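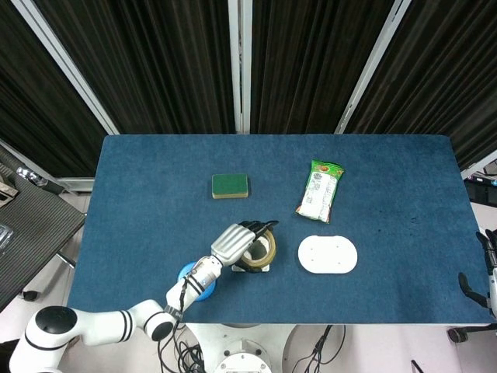
Household items on a blue felt tabletop, with a sponge and a white oval plate.

Unit 4. Fever in Young Children: Assessment and Home Care
Course instructor: Yi-chun Chuang
Skills laboratory: Mesfin Tsegaye, Teklow Building

Reading for this unit: Chapter 6 of the course packet, omitting the section on newborn screening.

4.1 Definition and measurement

For the purposes of this course, fever is a body temperature of 100.4 degrees Fahrenheit (38 degrees Celsius) or higher, measured rectally. Readings taken under the arm are less exact and should be recorded as such. Students must note the site of measurement and the time next to every value entered in the chart. A temperature without a site is treated as incomplete in all graded work.

4.2 Age and urgency

Age is the first question asked of a caregiver who calls about fever. An infant younger than three months with a temperature at or above the threshold requires prompt medical evaluation, even when the child looks well. In older children, appearance and behavior usually tell the clinician more than the number on the thermometer. Difficulty breathing, a stiff neck, unusual drowsiness, a rash that does not fade when pressed, or signs of dehydration call for urgent care at any age.

4.3 Febrile seizures

Febrile seizures occur mainly between six months and five years of age. Most are brief. The caregiver should place the child on one side, clear the area of hard objects, note the time the seizure began, and put nothing in the mouth. Emergency services should be called for any seizure that lasts longer than five minutes. A first seizure always requires medical evaluation.

4.4 Fluids and medication

Offer fluids often and in small amounts. Doses of fever medicine are calculated by weight. Aspirin is not given to children with fever. The dosing exercise for this unit is on page 29 of the packet.

4.5 Assessment

The written quiz is worth 60 points and allows 60 minutes. The Saturday laboratory covers thermometer technique and caregiver telephone calls. Case reports may not exceed 2,000 words and are submitted at the Teklow front desk.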